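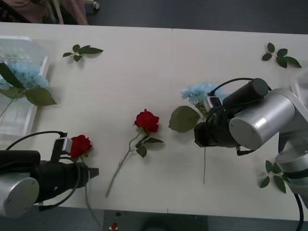 Week 3: Cut flowers, basic care and conditioning

Handout for the evening course, Skundside room. Bring own snips + apron. Flowers come from Godetti, foliage from Bengate.

Why they wilt
Stem stops drinking. Usually air in the stem, or bacteria blocking the cut end. Leaves keep losing water the whole time, so more leaf = faster droop.

Conditioning, in order
Clean bucket, properly scrubbed, bleach then rinse.
Strip everything that would sit under the water line.
Recut at a slant, 3 cm off. Sharp blade, don't crush.
Straight into water, up to the neck for roses.
Cool dark spot, 15 hours if you can, overnight will do.

Woody stems (lilac, viburnum): slit the end upward. Old books say hammer it. Don't, mashed tissue rots.
Milky sap (poppy, spurge): sear the end with a flame. Gloves for spurge, sap burns skin.
Daffodils: seperate bucket, slime is bad for tulips.
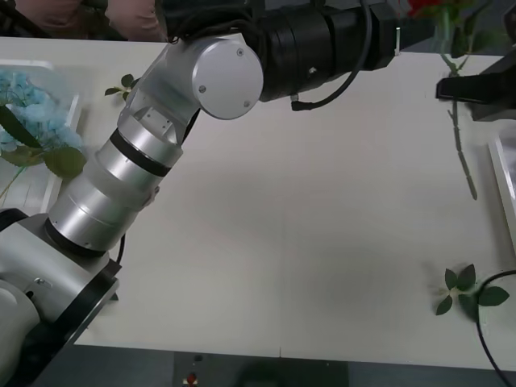 Does sugar in the vase help?
Only with something to kill bacteria alongside it. Sugar feeds the buds, feeds the bacteria too. Packet food has both plus a bit of acid. Mix by the packet, not by eye.

Vase life
Roses, a week or so. Carnations much longer. Tulips keep growing in the vase, allow for it when you cut. Keep all of them away from ripe fruit (ethylene, see week 2) and out of direct sun. Change water every other day, recut each time.

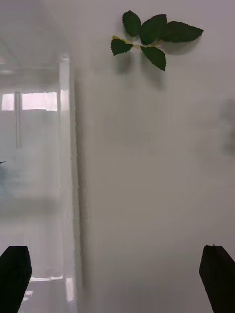 Foliage
Goes in first, sets the outline. Mix of leaf sizes, one shiny, one dull. Soft new growth collapses, pick mature stems. Ferns like a short soak, whole frond under. Gray fuzzy leaves never, they go to mush.

For next time
Read Raju handout, pages 15 to 18. Condition one bunch at home, note wich stems went first. Buckets back on the rack before you leave pls.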